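Refinishing a worktable top, oil or poly?
Workshop & Garage > Finishing

hkivi_o
Posted 16 Apr 2018
Got a big worktable, top is 3 ft deep, sanded back to bare wood. Want a gray brown look, not orange. Oil or water based poly? Used Kernier oil on a shelf in March and it went yellow on me.

feven_t
Water based. Oil always warms up the color. Two thin coats, sand between, done.

Charoen T
Disagree. Poly on a bench is a pain, first time you drop a chisel it chips and you're sanding the whole top agian. Oil you just wipe on more. 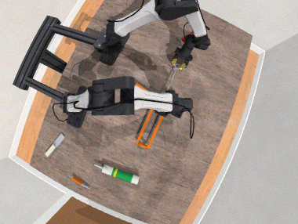

gray-brown top, orange strips down the sides

Charoen T
thats the color mix I'd go for. Leave the edges warm, gray stain on the top only, then oil.

feven_t
And the oil turns your gray to mud in a year. Seen it. Stain plus oil is 2x the work too

shewit_a
What's the wood? Matters more than the finish. Pine goes blotchy with gray stain, needs conditioner first.

hkivi_o
Ash I think? Came out of the old Aminden school, paid 270 for it. Finish budget is not huge after that lol

shewit_a
Ash is fine, skip the conditioner. Test on the underside, wait 18 hours before you judge the color.

Charoen T
Still say oil.

hkivi_o
ok doing both on the underside this weekend, will post how it goes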